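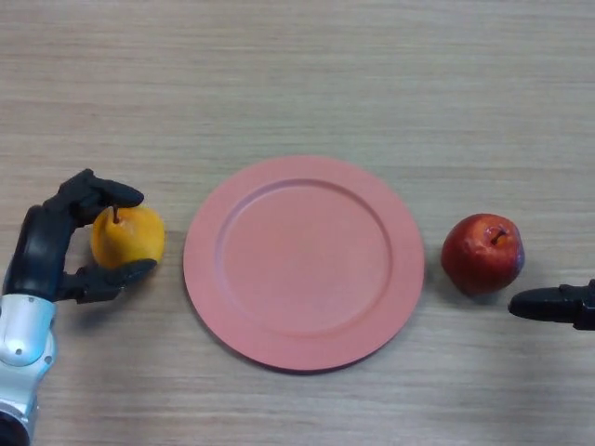
4. Setting up cycle tracking on the Welent band

Rev. 29/06/2023. Band and Skercombe app both need to be charged/updated first.

1. Open Skercombe, tap Profile, then Cycle.
2. Enter first day of your last period. Not sure? Best guess, you can edit it later.
3. Usual length, in days. Leave blank if it varies a lot — the app works it out after three logged cycles.
4. Turn on Night Temperature. Band on the wrist, snug, sensor side down.
5. Tap Save. Wait for two short buzzes.

Note: no buzzes = not saved. Go back to step 4.

Note: first few weeks of predictions will be off. Normal. Log spotting seperately from period days or the dates drift.

Memory holds 220 nights. Sync before then, oldest ones get overwriten.

CAUTION: Not birth control. Do not use the fertile days display to prevent pregnancy.

CAUTION: Missed period, very heavy bleeding, bad pain — call your doctor, don't wait on the app.

Error 395: temperature sensor not reading. Wipe the back, dry it, restart.
Error 598: clock mismatch with phone. Sync again.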